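Masking shiny metal before grasp planning

In this tutorial I explain how we filter wrist camera images in the Jamgate planner when the objects are made of polished metal. The problem is simple: a bright spot on metal looks to the detector like an edge, and then the planner puts a grasp on it.

Step 1. Open the wrist view and look for highlights near the fingers. Set highlight_min to 84 and save the mask.
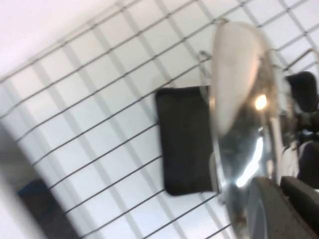
Ekkachai Somboon wrote to me that 84 is too low for white backgrounds, and that he lost half of the table in his mask until he also checked the local contrast. I agree with him. If your background is white, turn on contrast_check first and then choose the threshold.

Step 2. Grow the mask by 2 pixels. The colour at the border of a highlight is not reliable, so the planner should not use it.

Step 3. Remove straight lines that appear inside a curved mirror surface. A chrome bowl repeats the wires and tiles near it, and the line finder will count them twice.
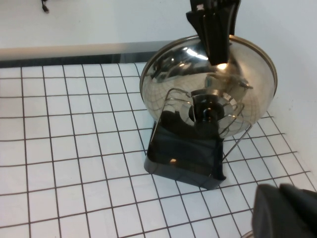
For this, set mirror_lines to "drop" and run the planner again on the same log. In my test log the grasp list went from 537 candidates to 70. If your list becomes empty, go back to Step 2 and make the mask smaller.

The settings file is in the Brendstead folder, under filters.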